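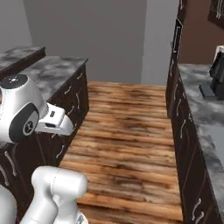
Pravesh Visser escribe que compró dos unidades del Himano para un piso tutelado de menores y que, pasados los primeros meses, sigue sin saber si le sirve para algo más que para tener papeles en orden. «El registro funciona. Lo que no funciona es que alguien lo lea», resume en su comentario, y le damos la razón en buena parte.

Himano, buzón de avisos para centros y familias de acogida
Fabricante: Pronholm
Distribución y mantenimiento: Ruangrit

El Himano es un terminal de pared con una sola función: que un niño o adolescente acogido pueda dejar un aviso, hablado o escrito, sin pedir permiso a los adultos de la casa. El aviso sale cifrado hacia el equipo técnico que lleva el expediente y queda sellado con la hora. Ni la familia de acogida ni el personal del centro pueden borrarlo.

Hasta ahí, bien. El folleto de Pronholm habla además de «protección integral», y eso ya nos cuesta más repetirlo. Un aparato no visita una casa ni se sienta a hablar con nadie. Si el servicio que recibe los avisos tiene la mesa llena, tendrá la mesa llena y un buzón nuevo.

Características
Memoria interna: 90 avisos, aunque no haya conexión
Duración máxima de cada mensaje de voz: 4 minutos
Autonomía sin corriente: 12 horas
Idiomas del menú: castellano, catalán, gallego, euskera, árabe y francés
Fijación: cuatro tornillos, incluidos
Acceso: código personal o pulsera

Sobre la autonomía — el fabricante da las 12 horas en reposo. Con la pantalla encendida dura bastante menos, y Ruangrit no nos ha facilitado la cifra por más que la hemos pedido.

El código personal tiene su problema. Un crío de seis años lo olvida, y uno de quince sabe que cualquiera puede mirar por encima del hombro. La pulsera es más cómoda, pero se ve. Quien viva con miedo a que le pregunten por qué ha usado el buzón va a seguir teniéndolo. Recomendamos colocarlo en una zona de paso y dejar que los chicos lo usen también para cosas corrientes (una queja por la cena, una petición de visita), de modo que acercarse a él no señale a nadie.

Lo que no incluye
El contrato con el servicio receptor. Sin un equipo designado y un plazo de respuesta por escrito, no lo instale. Vendemos el aparato igual, pero preferimos decirlo antes.
Traducción de los mensajes. Llegan en el idioma en que se dejaron.
Atención de urgencias. Ante un peligro inmediato hay que llamar al 112.

Compatibilidad
Exporta a Ostemen, el programa de expedientes, desde la versión de febrero. Con otros programas hay que descargar los avisos a mano, y en casi 50 pruebas de descarga nos ha fallado alguna por culpa de los acentos en los nombres. Ruangrit dice que está corregido. Lo comprobaremos cuando llegue la próxima remesa.

Garantía y devoluciones
Dos años para el terminal, seis meses para las pulseras. Se admite la devolución si no se ha dado de alta a ningún menor. Una vez hecha el alta, el terminal debe pasar por borrado certificado, a cargo del comprador.

Precio: bajo presupuesto, según número de plazas. Pida que el borrado figure en una línea aparte.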